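Gasberg workroom opens its doors for a look at robot training

Visitors climbed the stairs to the Verbruggen workroom in Gasberg on Saturday to see how people teach robots to handle everyday objects, and many of them ended up with a gripper in their own hands before they left.

The open day was the second held by the Verbruggen group since it moved into the upper floor last fall. The group records people doing small household jobs with hand-held grippers, then uses those recordings to train the software that runs its robot arms. On most days the floor is closed to the public. On Saturday it was open from mid-morning until late afternoon, and the staff kept working through the visit. 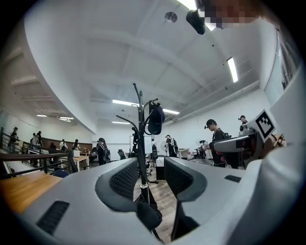

By the Cullow Weekly news desk

The job that drew the most questions was one of the plainest. Operators stood at a black metal coat rack and practiced hanging things up and taking them down again, with a gripper in place of their fingers. A navy cap was one of the items used.

Staff said the coat rack was chosen because it is harder than it looks. The arms curve, the hooks are at different heights, and soft things change shape when they are picked up. A person deals with all of this without thinking. A robot has to learn it from many recordings, made by different people who each do the job a little differently.

The group told visitors that it has collected 3937 recordings for its clothing and storage set, which carries the project name Grama. Hanging tasks make up only part of that. The rest covers folding, putting things into drawers and boxes, and packing bags.

Each recording is short. An operator picks up the item, hangs it, waits a moment and takes it down. If the item falls, the recording is kept but marked as a miss. Staff said the misses are useful too, although they are sorted into a separate folder and checked by hand before anyone decides what to do with them.

A new operator gets a morning of training and is then asked to do 27 practice runs before any of their work goes into the main set. Several visitors asked whether that was enough. The answer they got was that it depends on the person, and that people who sew or do other close work with their hands tend to pick it up fast. 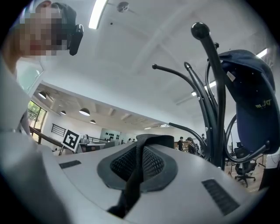

A cap on the coat rack at the Verbruggen open day in Gasberg.

The black-and-white squares that visitors noticed in the workroom are markers. Cameras can pick out the printed patterns easily, and the software uses them to work out where a gripper is and which way it is turned. Without that, staff said, a recording shows what the hand did but is much less exact about where it was.

Children were allowed to try a practice gripper at a side table after lunch. It was not connected to anything, but the jaw opened and closed the same way as on the working ones. One boy managed to lift his own glove and put it on his father's head, and then wanted to do it again. The line for the table was still going when the doors were due to close.

Older visitors had other things on their minds. A retired machinist from Cullow wanted to know how soon a robot would be able to help someone dress. The staff member who took the question said that was a long way off, and that the group is working on tidying and storage for now. She said a robot that can hang up a coat in one room may still fail in the next one, where the light is different and the rack is a different shape.

There were also questions about jobs. A woman who works at a hotel laundry asked whether the recordings would be used to replace people like her. She was told that the group does research and does not sell machines, but that other companies may use what it publishes. She said afterward that she thought it was a fair answer, and that she would have liked a longer one.

Privacy came up as well. Operators sign a form before they record, and staff said faces are blurred before any recording is shared outside the group. Visitors were asked at the door whether they minded being recorded. Those who did were given a yellow sticker and shown around by a different route, along the back of the floor.

The staff gave a short talk twice during the day on what happens after a recording is made. The files are copied to a server downstairs and checked for gaps. After that, a person watches each one and writes a line of text saying what was done, such as "hang cap on upper hook." Staff said that writing those lines takes more time than most visitors expect, and that it is the part of the job they most often have trouble finding people for.
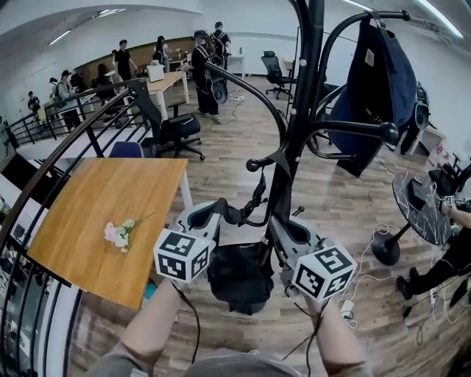

GASBERG, May - The Verbruggen group plans to widen the range of objects it works with over the summer. Bags are already in use with the same coat rack, and staff said they bring problems of their own. A strap can twist or slide off a hook, and a heavy bag can pull the rack to one side.

The operators work with a gripper in each hand for this kind of task. Staff said two-handed work is slower to learn and more tiring, so sessions are kept short and operators switch places often. The grippers are light, but holding both arms out for a whole session is hard on the shoulders.

The group is looking for more people to make recordings. It wants to add 200 hours to the Grama set before fall, and it needs operators of different heights and both left- and right-handed people. No technical background is needed. The work is paid by the session, and sessions can be booked for mornings or afternoons.

A sign-up sheet was left by the stairs on Saturday, and it had gone onto a second page by the time the last visitors were heading down. People who missed the open day can ask for a form at the Gasberg public library or at the front desk of the Verbruggen building.

Another open day is planned, but the date has not been set. The group said it would like to show a robot arm doing the coat rack job next time. Entry will again be free. The stairs are the only public way up at present, and visitors who cannot use them are asked to call ahead so that staff can bring them up in the service elevator.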